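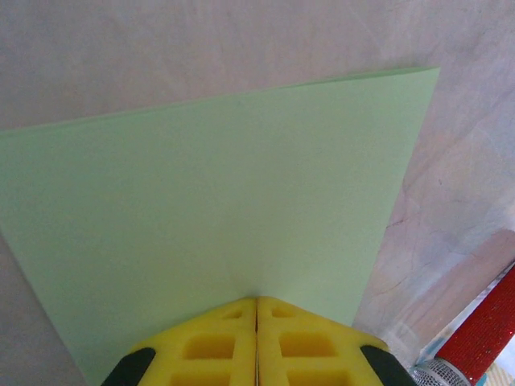
Notes from the Swap Shelf

The seed swap is back for its tenth year, and with it the annual reminder that a tomato seed and a pepper seed look exactly alike to anyone who didn't put them in the envelope. Last spring I took home a packet marked "the good ones." I grew them. They were radishes, and I have had better.

So this year the Ovmont Garden Club is asking, with as much tact as we can manage, for labels. A label has the name of the plant on it. If you know the variety, wonderful. If all you know is that it came from your aunt and it was purple, write "aunt's, purple" and somebody will take a chance on it. Add the year you saved it. Parsnip seed from three summers back is mostly compost with ambitions, and onion isn't much better, but beans will wait for you a good long while if they've been kept in a drawer and not on top of the boiler (Zbigniew, we have spoken).

Zbigniew Domański has once again promised his runner beans, the ones that climbed the neighbor's satellite dish and cost two households most of a soccer season. They are heavy croppers. Plant them well away from anything you want to keep using. Hinata Fukuda is bringing shiso, both the green and the red, with a warning that it self-seeds and that she accepts no blame for what happens to your path. I took a pinch of hers four years ago and now have shiso in the gravel, in the gutter and in one boot.

We had 57 people through the door last year, which the hall can take as long as they don't all stand at the squash. They all stood at the squash. This time the squash and pumpkins will have the long wall by the windows to themselves, with the flowers opposite and the herbs wherever is left. Potatoes are outside under the porch, where they can drop dirt to their hearts' content.

A word on quantities. Up to 10 packets per person in the first hour, please, and after that it's open season. The limit has been in place ever since a gentleman from Grekent arrived with a suitcase. He was very polite about it, and he did leave us some excellent leeks.

If you haven't saved seed of your own, come anyway. A jar of jam, a spare pot or a rooted cutting will all be accepted as currency. Zucchini in any form will not. I know it's only March and you don't have any, but some of you have freezers.

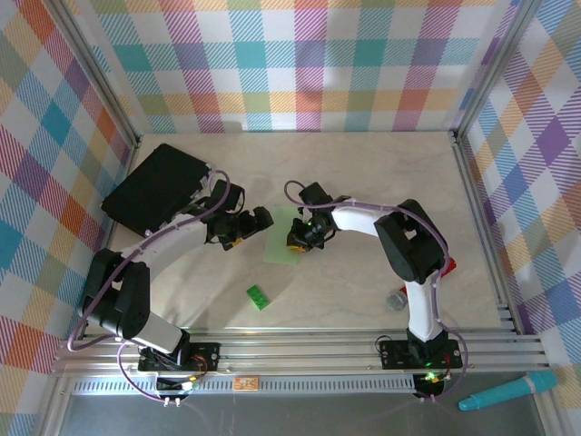
Getting Them Started Without Tears

People keep asking when to sow, and the trouble is that the first warm afternoon makes fools of us all. I sowed my tomatoes in the middle of February in a burst of confidence and they are now tall, pale and leaning on the window like teenagers at a bus stop. Yours, sown this week, will catch them by May and look smug about it.

Use fresh seed mix, water it before you sow, and let it drain. Tomatoes want to go in a quarter inch deep. Lettuce barely wants covering at all, and sulks if the room is hot. Peppers need more warmth than you think and more patience than I have; Dariusz Czerwiński gives his 45 days before he so much as raises an eyebrow, and he has peppers every year, so there it is. I generally dig around to check on mine after a week, and I generally don't have peppers.

Thin them out. I know it feels cruel. Two seedlings in one cell will produce two bad plants, and you'll end up planting both because you've grown fond of them. Snip the weaker one at soil level and think about something else.

Squash should not be started yet. Put the packet down.

Odds and Ends

Kwabena Akolgo has a stack of clean three-inch pots going free, first come, and would like it known that "clean" refers to their present state and that he expects the same if they ever come home.

Whoever borrowed the good dibber from the shed, the one with the brass tip, it is missed. You may return it under cover of darkness.

Byung-chul Heo's talk on grafting apples has been moved to October, on the grounds that he would like to see whether his own grafts take before telling the rest of us how it's done. Bring a sharp knife and your own bandages.

Copy for the next newsletter to me in the usual way. Handwritten is fine if it's handwriting.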